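Student Project Report
Course project: A small wiping arm for the workshop
Author: Maya Nassar
Place: Dirnside shared workshop
Date: 2020-10-14

3. Building the arm

The arm has 4 joints and a gripper with two fingers. I started the build in June with a used motor set, and the first version was too weak to lift its own wrist. For the second version I printed shorter links and moved the heaviest motor down to the base – this change helped more than all my changes in the code.

The control program is named Skistlow. It reads the motor positions and sends new targets to the arm. The wrist camera sits very near to the fingers, so close surfaces are not sharp in its picture. I tried to correct this with another lens holder, but then the cable was too short.
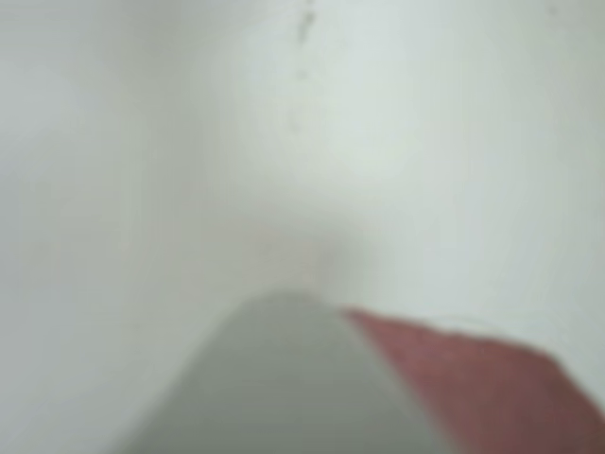

Why does the arm move slowly when it is near a surface? The motors give only a rough value for the force, and at low speed the program has enough time to stop before the finger pushes too hard.

4. Test recordings

I recorded 3,162 short movements. From these I kept 2,959 and removed the others, which had missing motor values. One recording lasts up to 2 minutes. The files are sorted by the surface which was used, and curved surfaces have their own folder.

The most difficult part was the contact on curved surfaces. The path was planned for a flat plane, and I had to add a height correction by hand for every new shape. In the next version I want to measure the shape first – a simple distance sensor on the wrist should be enough for this.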